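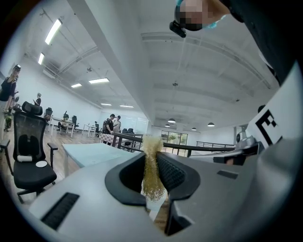
Looking after the hand grippers: ten minutes with a technician at Prernis

The bench tech at Prernis in Brutport keeps the company's hand-held grippers running. It's a job that mostly happens before everybody else gets in – seven in the morning, one mug, one screwdriver. We caught him in November, between two units that had come back overnight. He didn't stop working.

First question, what goes wrong most? He didn't need to think.

"Pads. Always the pads. People look at the electronics first and it's the pads."

The finger pads are black rubber, curved. They pick up lint, skin oil, dust, whatever was handled last. Fluffy stuff is the worst. "Anything with loose strands. It sheds, it works down into the gap, then it gets to the pivot. You don't feel it at first. Then the fingers close a hair late on one side and somebody says the calibration is off."

And is it? "No. It's fluff."

So his routine starts with a dry brush, pads open. Then a damp lint-free cloth, no solvent. He was firm about the solvent. A new hire used some last spring and the rubber went shiny, grip gone, whole set in the bin. After the cloth he leaves them open until they're dry and then looks down the gap with a flashlight. Tweezers if needed. Never compressed air into the gap, it just pushes the strands further in.

"The vent you can do with air. Short bursts, from the side, unit off. I see people blowing straight in and I have to go for a walk."

Pads get changed at 1000 closing cycles if the work is rough, later if it's soft goods. He goes by feel more than by the counter. Runs a thumbnail over the grip face, and if it slides, swap it. Always both sides, even when only one looks worn. One new and one old and the object twists on the way up.

The swap itself takes him 16 minutes with the check. Two screws a side, old pad off, wipe the seat, new pad on, screws back in a little at a time. He used to do the screws up tight in one go and cracked a seat that way. Korneo, who supply the pads, sent him a sheet about it afterwards. It's taped inside the cabinet door with a coffe ring on it.

Next, the marker tags. These were a surprise to me, I'd have guessed they needed nothing.

"They need more than anything. If the tag moves, everything you recorded is wrong and it doesn't tell you."

He checks each one with a straight edge against the housing before a unit goes out. Corners first, that's where they lift. A scuffed one gets replaced, he won't touch it up with a pen. Somebody tried that. He gets them printed matte because gloss throws the ceiling lights back, and he keeps 80 spares in a flat box so they don't curl.

How does he know when a unit is fit to go? There's a short test. Fingers fully open, fully closed, then closed on a strip of paper. Pull the paper. It should drag evenly from left to right. Then closed on a test block 100 times while he does his email, and he listens.

Listens for what? "A click. Or a kind of a sandy noise. Sandy means go back and clean it again."

The log is on paper, one card per unit. The Mokgethi software they use for the recordings has a maintenance page and he's filled in some of it, not all. "I know, I know. The card is quicker."

What would he change about the design? The screws, first. Too small, and they roll. He'd want the pad seat in metal. And a cover of some sort for the pivot, even a cheap one, he's made two out of tape to try the idea and one of them lasted a week.

Any advice for people using the things all day? Set it down on its back, don't stand it on the fingers. Don't pick it up by the tag side. And bring it in when it starts feeling odd, not at the end of the month with a list.

"They always bring a list," he said, and went back to teh second unit, which had something yellow stuck in it.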